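4. What lag does to a shared room

4.1 Why I kept the avatars dumb

When I started building the shared rooms in Drarow I wanted good-looking avatars, with eyebrows and everything. I spent most of a winter on them. Then I watched people use the rooms and saw that they hardly looked at each other's faces at all! They looked at hands, and at whatever the hands were pointing to. So for the study in this section I went back to the plainest avatar we have (a head, a chest and two mittens) and put all the effort into getting the mittens to show up in the right place at the right moment.

Each session put two people in separate rooms, both wearing Misance headsets, with the same virtual model floating between them. The model was a small town with a harbor, loosely based on Kos, where I'd been on vacation. One person had a route through the town and had to explain it by pointing and talking. The other person drew the route onto the model with a finger. Then they swapped. It's a very ordinary task, and I picked it for that, as I wanted something people would stop thinking of as a test after a minute or two.

Voice and hand data both went through Vornus, our relay server, which lets me hold back either stream by a fixed amount. In the plain condition nothing was held back. In the late-hands condition the hands arrived 200 milliseconds after the voice. In the late-everything condition both were held back by that same amount, so they stayed lined up with each other but the whole person was late. I didn't tell anyone which condition they were in, and the order was shuffled for every pair. 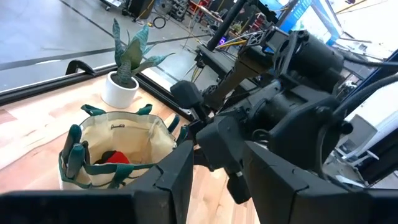

I kept wanting to say "no, the other street" and then the finger would slide over to the right one by itself, one tester wrote on the form, and after a while I just quit looking at the finger and listened.

I got a lot of comments along those lines for late hands, and very few for late everything. Going in, I'd have bet on the opposite. When everything is late you talk over each other more, and I expected people to hate that. They did grumble about it (the word "walkie-talkie" came up often), but they kept trusting the pointing. When only the hands were late, the words "this one" landed while the finger was still on its way, and the listener had already marked the wrong street.

4.2 Counting the repairs

To put a number on it I went through the recordings and marked every repair, meaning any stretch where a pair stopped the task to sort out a misunderstanding about place. "Wait, which corner?" is a repair. "Sorry, my cat is on the desk" isn't. In all I marked roughly 3000 of them, and I'd like to apologize to my wrists. Repairs that ran into each other without a pause were counted as one. I marked the whole set with the condition labels hidden and then marked a chunk of it again a month later, in April, to see whether I agreed with myself. Mostly I did. The disagreements were nearly all about where a repair ended, so I've left the lengths out of the analysis and only used the counts.

Late hands produced the most repairs by a clear margin. Late everything sat much closer to the plain condition than to late hands. The gap held up in the first half of the session and again after the swap, so I don't think it's just people learning the tool. It also held for pairs who'd used a headset before, though they were a bit better at working around the problem: a few of them started naming landmarks ("the church with the flat roof") and let their hands drop to their sides.

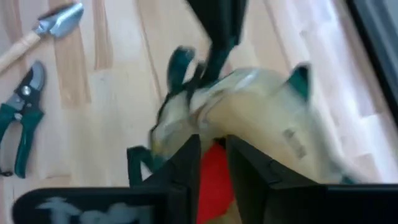

Would it help to slow the voice down until it matches the hands? I think so, up to a point: in these sessions a matched delay caused fewer mix-ups than a split one, but I only tried one size of delay, and I'd expect a much longer one to spoil the talking whatever you do with the hands.

One thing I hadn't planned for was the drawing itself. The line a person draws also travels through Vornus, and I'd forgotten to decide which stream it belonged to. It went with the hands. This means that in late hands the listener's line showed up late for the explainer as well, and some of the repairs may come from that. I've rerun the counts without the repairs where the line is mentioned out loud, and the order of the conditions stays the same. Still, if I did it over I'd give the line a delay setting of its own.

4.3 Rooms that don't match

The second thing I want to cover is anchoring. Two people in two different rooms have to agree on where the shared model sits, and real rooms differ in size and clutter. Drarow handles this by asking each user to pick one flat surface, and the model gets pinned to the middle of it. For most people this is a table.

Figure 4. Tote bag and potted plant on a wooden tabletop. 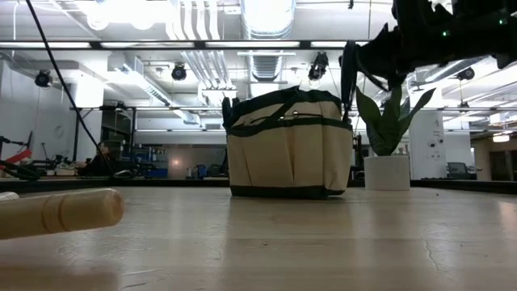
Shared Spaces Group, Department of Interactive Media

Pinning to a surface works fine until the two surfaces are at different heights. If mine is a coffee table and yours is a kitchen counter, my avatar seems to be kneeling in your kitchen. I tried three fixes: scaling the avatar, sliding the model up or down, and leaving it all alone. Sliding the model was the one people liked best, even though it sometimes left the town hovering a little above the real tabletop. They noticed the hovering right away and then seemed to forget it. Scaling was unpopular, and I can see why, as it makes your partner look like a child or a giant.

I haven't got a good answer yet for people who move the model halfway through. At the moment the other person sees it jump. We tried a slow glide, but folks reached for a street and found it drifting out from under their finger, which caused exactly the sort of repair I've been counting.
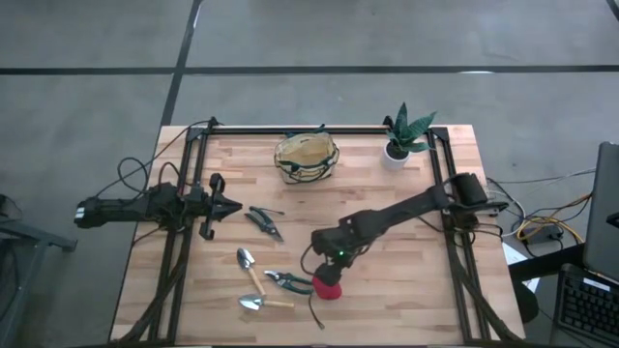
Full paper: 3441 words

The next version will let the person who isn't moving the model keep their own copy still until they take their hand away. That needs a change on the Vornus side, and I'll report on it together with the longer delays.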